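Gromik bench safety kit, second look

Bought this for our two-arm bench. It's a binder, a stack of laminated rule cards, a roll of floor tape and a logbook. $291 plus shipping. Took a week longer than Flarnstead said it would.

Short version -- good cards, mediocre binder, tape is fine.

Cards first. One rule per card, big type. "Hands off the arm unless you called it." "One person drives, one person watches." "Clear the floor before you clear the table." New people read them, which is more than I can say for the old 95 page PDF we had. The hand guiding card is the best of the lot. Says who may hold an arm, where to stand, who has the stop. We use it every session now.

Small items card is good too. Scissors blades away from people, pens capped, only what the task needs on the table. Would of liked a line about cables. Ours loop off the base and the kit says almost nothing, one sentence on page 4.
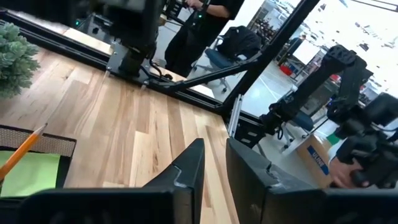
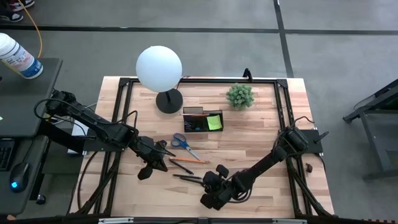
Two arms, one wood tabletop, desk supplies task

Otis Hutchins
Bench lead, Uvitz

Binder next. Too wordy. Section on speed limits repeats itself three times and then tells you to go check your arm's manual. Fine, but then why the section. The risk sheet is decent, you fill in every reach zone and who can walk into it. Chairs count. Boxes on the floor count. Took us an afternoon and we moved stuff after.

Shared space rules are the weak spot. Written for one arm behind a fence. With two arms grippers end up close together and the sheet has no box for that, so Mei Zamora drew one in by hand and we photocopy hers.

Logbook -- cheap paper, good columns. Start time, driver, watcher, stops, why. Up to 446 entries so far and the spine is going.

Doesn't replace the real standards, and says so on the cover. Good. Read those too.

Would I buy again? The cards yes, if they sold them seperately. Vidal has a cheaper set but no hand guiding card last I looked.

4 out of 5. Refill logbooks ship in September.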